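From: Ozan Ertürk
To: Plorkumton Swap and Tidy list
Subject: Re: [plorkumton] boxes that never get emptied

Oh, I felt this one! Quoting the bit I'm answering so people don't have to scroll:

> We moved into the Inarham place in March and there are still
> 4 boxes in the hallway with no label on them at all. Every
> time I open one I find a charger, a toy, half a deck of cards
> and something that belongs in the bathroom, and I close it
> again. How do you all get through the mixed ones? The book
> boxes were easy. I can do books.
>
> Also, does anybody still want the 300 plant pots? They are
> the little seedling kind and they stack.

First, the pots: yes please, if they haven't gone. My sister gardens over in Flirngate and would take every one of them. I can drive out any evening after 6.

Now the boxes. Mixed ones are miserable and I don't think there's a trick that makes them fun, but I did finally get through mine (9 of them, plus a suitcase I'd been pretending was empty) and what worked was moving the whole business to the round table. I used to sit on the floor with the box between my knees, and after ten minutes my back hurt and I'd quit. At the table I can stand up, walk around to the other side, go get coffee and come back to it.

I cut down or fold the flaps right away so I can see in, and I like a low box much better than a tall one. If yours are deep, tip half into something shallow before you start. Then a plastic tray next to it for the tiny stuff. Any tray will do, mine came with some long-gone kitchen thing, but it needs a rim or the little bits roll off and you're under the table looking for them.

Cables I take out and leave in a heap on the table until the very end. I know some people here wind each one and label it as they go, and bless you, but every time I try that I lose the whole evening to one knot.
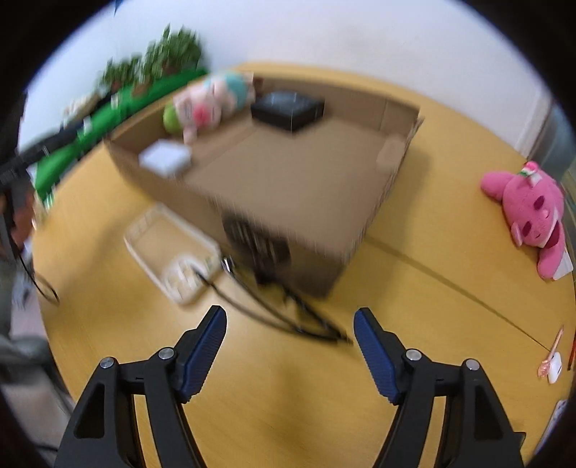

Toys are the other place I get stuck. My rule now is that a plush toy gets to hang over the side of the box while I think about it, and if I'm still thinking when the rest is done, it stays in the house. I've kept more of them than I meant to — my nephew is delighted, my shelves less so.

Small boxes inside the big box, open them! I found the spare mailbox key that way, after paying to have one cut at the hardware place on Kozan Street.

One more thing, for whoever asked last month about the jigsaw: it's the 500 piece one with the lighthouse, it's complete as far as I know, and it's still on my porch. Bring a bag, the lid is split on two corners.

Let me know about the pots,
Ozan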